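4 Aufnahme von Beispielen mit dem Handgreifer

Dieser Abschnitt gilt für das Aufnahmesystem Sallovberg mit zwei Handgreifern. Montage und Erstkalibrierung sind in Abschnitt 3 beschrieben. Eine Aufnahme ohne gültige Kalibrierung wird vom Auswerteprogramm Esemau verworfen.

4.1 Arbeitsplatz vorbereiten

1. Aufgabe im Aufgabenblatt nachlesen und die benötigten Gegenstände bereitlegen.
2. Ausgangslage herstellen. Lage und Ausrichtung der Gegenstände zwischen zwei Durchgängen leicht verändern.
3. Gegenlicht und stark spiegelnde Flächen im Arbeitsbereich vermeiden. Haushaltsgegenstände im Hintergrund bleiben stehen; das Modell soll auch in eingerichteten Räumen arbeiten.
4. Beide Greifer einschalten und warten, bis die Statusanzeige dauerhaft grün leuchtet.

Hinweis: Gemusterte Tischdecken sind zulässig. Die Decke muss glatt liegen und darf sich beim Greifen nicht verschieben.

4.2 Durchgang aufnehmen

1. Beide Greifer vollständig öffnen und 8 Sekunden ruhig halten. In dieser Zeit setzt das System den Nullpunkt.
2. Aufnahme mit der Taste am Griff starten.
3. Gegenstand anfahren. Die Fingerauflagen stehen dabei links und rechts vom Ziel, der Gegenstand liegt zwischen den Backen.
4. Backen gleichmäßig schließen, Gegenstand anheben und am Zielort ablegen.
5. Backen wieder vollständig öffnen, erst danach die Aufnahme beenden.

Bei der Aufgabe »Schreibtischkorb« werden gebündelte Stifte und ein gelochter Kunststoffkorb verwendet. Der Korb ist in Fächer geteilt – die Bündel dürfen schräg darin stehen. Der zweite Greifer arbeitet von der Seite zu und darf den Korb nicht verschieben.
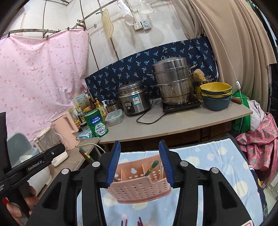 Wie viele Durchgänge werden je Aufgabe benötigt?

Für eine neue Aufgabe sind 121 gültige Durchgänge vorgesehen, verteilt auf mindestens sieben verschiedene Ausgangslagen. Abgebrochene Durchgänge zählen nicht mit.

VORSICHT
Quetschgefahr an den Gelenken der Backen. Finger während der Aufnahme ausschließlich am Griff halten.

ACHTUNG
Greifer nicht an den Fingerauflagen ablegen. Verformte Auflagen verfälschen die gemessene Öffnungsweite.

4.3 Durchgang prüfen und kennzeichnen

1. Aufnahme in Esemau öffnen und einmal vollständig abspielen.
2. Prüfen, ob der Gegenstand beim Schließen der Backen sichtbar ist.
3. Durchgang als »gültig«, »Fehlgriff« oder »abgebrochen« kennzeichnen.
4. Kennung der bedienenden Person eintragen und speichern.

Fehlgriffe nicht löschen. Sie werden getrennt abgelegt und für das Training der Korrekturbewegungen genutzt. Wird ein Gegenstand nach einem Fehlgriff im selben Durchgang neu gefasst, gilt der Durchgang als gültig und erhält den Zusatz »Korrektur«.

Hinweis: Bei einer Akkuladung von weniger als 82 % keine neue Serie beginnen. Eine laufende Serie darf zu Ende geführt werden.

Änderungen am Aufgabenblatt gibt Rafail Kourkoulas frei. Stand dieses Abschnitts: 7.11.25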